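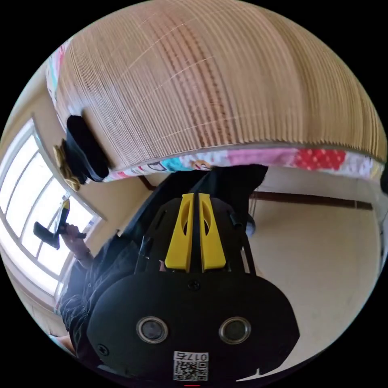 Fitted the Dister 66 to our two-man sled in November and it has held its height under every lineman we put on it, though the spring pin was stiff until it had been greased twice. That report came from a club using the pad through a full run of winter sessions, and the stiffness it mentions is dealt with under Maintenance below.

Dister 66 Blocking Sled Pad

Replacement and upgrade pad for one-man and two-man American football blocking sleds
Manufactured by Teltus
Sold singly or in pairs

Overview

The Dister 66 is a contoured strike pad for sleds with a vertical upright of square steel tube. It replaces the flat pad supplied with most club sleds and gives a defined chest plate and two arm surfaces, so that hand placement can be coached on the same pad used for drive work. The pad is 66 cm tall. It is supplied with a backing plate, a height bracket, one spring pin and fixings.

The pad is intended for players from under-16 level upwards. For younger squads the Dister Junior should be used, as its foam is softer and its bracket starts lower on the upright.

Construction

Core: closed-cell foam in two densities. The denser layer sits against the backing plate and the softer layer faces the player. The layers are bonded over their full area.

Cover: coated vinyl, double stitched, with the seam on the rear face. The cover closes with a zip and a storm flap and can be removed without taking the pad off the sled.

Backing plate: steel, powder coated, with 8 threaded inserts. Four are used by the height bracket. The remaining four accept the Wyss arm extensions or the Wyss shield mount, sold separately.

Height bracket: steel, five positions. The pin engages from the left side as seen from behind the sled. A right-hand bracket can be ordered for the inside upright of a two-man sled, where a left-side pin is awkward to reach.

Weight: 19 kg with bracket and plate fitted.

Fitting

Remove the existing pad and clean the upright. Old paint that has lifted should be taken back to sound metal before the bracket goes on, otherwise the bracket will bed in after a few sessions and loosen.

Slide the bracket on from the top of the upright with the pin withdrawn. Release the pin at the required height and check that it has seated fully. Lift the pad on to the bracket and start all four bolts by hand before tightening any of them. Tighten diagonally. Two people are needed for this step.

Check the bolts again after the first session. On a two-man sled, check that both pads sit at the same height from the ground and not just in the same bracket position, as uprights are not always cut to equal length.

Compatibility

Direct fit: Teltus S1 and S2 sleds, all years.
Fit with adaptor sleeve: Genen club sleds with the narrow upright. The sleeve is a push fit and needs no drilling.
Not suitable: five-man and seven-man sleds with a shared crossbeam, sleds with round uprights, and pop-up tackling sleds.

If the make of the sled is unknown, measure the outside width of the upright on both faces and send the figures with the order. Uprights that have been repaired by welding should be measured above and below the repair.

Use

Set the pad so that the centre of the chest plate meets the player's hands in a normal fit position out of the stance. Pads set too high encourage the player to stand up on contact. For mixed groups, set the height for the shortest player in the rotation.

The pad is rated for 2000 N of sustained load at the chest plate. It is designed for blocking from a stance or after a short approach. It is not a tackling dummy, and running hits to the side of the pad will distort the plate and are not covered by the guarantee.

Maintenance

Wipe the cover with warm water and mild soap. Solvent cleaners will dull the coating and may open the seam.

Grease the spring pin before first use and again after the first few height changes. The pin is fitted to a close tolerance and is stiff when new. After that, once a month is enough in season. A pin that still does not return fully under its own spring should be replaced.

The pad can stay on the sled outdoors during the season if the sled is stored upright. Off season, take the pad off, open the zip and leave the core to air before storing it indoors.

Spares

Cover, black, navy or red
Foam core, complete
Height bracket, left or right
Spring pin with spring
Bolt set
Genen adaptor sleeve

Covers can be printed with a single-colour number or letter up to the width of the chest plate. Printed covers are made to order and cannot be returned.

Guarantee

The steel parts are guaranteed for two years and the foam core for one. Covers are guaranteed against seam failure for one season of normal use. Surface wear from cleats, face masks and abrasive ground is excluded.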